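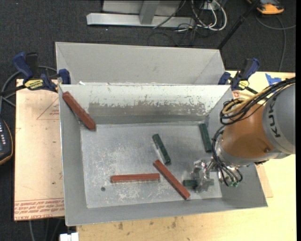 Nautiyal wrote in the open days thread that visitors should stand at a picking demonstration for one full cycle and then be moved on, as nobody learns anything from the second cycle. I would like to ask if other people agree with this.

We are a small workshop in Skoveck and in July we open our doors to the public for the third time. Last year 600 people came in one day. Our arm takes bar-shaped blocks, red and green, out of a sloping metal bin. The blocks lie as they fall, so each pick is different, and to me this is the interesting part. But the visitors look for one minute and then they ask what it will do next. My questions are these:

How long should one group stay at the bin?
Is it better to explain before the arm moves, or while it moves?
Should I let the visitors throw the blocks in themselves?

I have a person to speak for each group, and we can take groups of 13. I am thankful for any experience, also bad experience.

Wubit Berhe

I have done this for four open days at Helex, and I do not agree with the one cycle. One cycle is too short for the eye. In the first pick people look at the arm, as it is big and it is the thing that moves. Only in the second or third pick they begin to look at the blocks, and then they start to guess which one will be taken. When they guess, they are interested, and you have your group.

So my advice is this. Speak for two minutes with the arm stopped. Say where the blocks are, what the gripper must do, and that a block near the wall is harder than a block in the middle. Then stop speaking and let it do five or six picks. Do not explain while it moves -- people cannot listen and watch together, and the noise is also there. After this, take questions.

About throwing the blocks: yes, but with the arm stopped and the drives off, and only your own person gives the signal. We let one visitor from each group tip a small box of blocks into the bin. Children will remember this more than anything you say. Check first with the one who signs your risk assessment, and put the barrier back before you start again.

Please fasten the bin well, also on the table. Ours moved a little during a long day and after lunch the picks were all wrong on one side. We use bar clamps now and I look at them between groups.

Kulstead

just let it run and have someone stand there. we had a printed sign that cost 785 and no one read it

marrowfield2

I will add one thing to the answer of Kulstead. Decide before the day what your speaker says when a pick fails. With us the speakers were ashamed and spoke fast about something else. Later we told them to say simply "it missed, now it will try again", and the visitors liked this moment the most. One man stayed for three misses and was disappointed when it worked.

If you keep a count on the wall, start it from zero in the morning. We had a total of 3000 from the weeks of testing, and everybody thought it was the price.

Nautiyal (I still say one cycle for school classes after lunch)

Comments

Wubit Berhe: Thank you to all. I will do the two minutes of speaking and then the picks. Kulstead, did you mark the position of the bin on the table?

Kulstead: Yes, with tape at two corners. It is enough to see if something has moved.

pellworth: Is a group of 13 not too many for one bin? The people at the back see only shoulders.

Wubit Berhe: We have a low step for the second row. But I will think about smaller groups in the morning.

Filed under: Events and open days > Demonstrations > Robot arms, bin picking, visitors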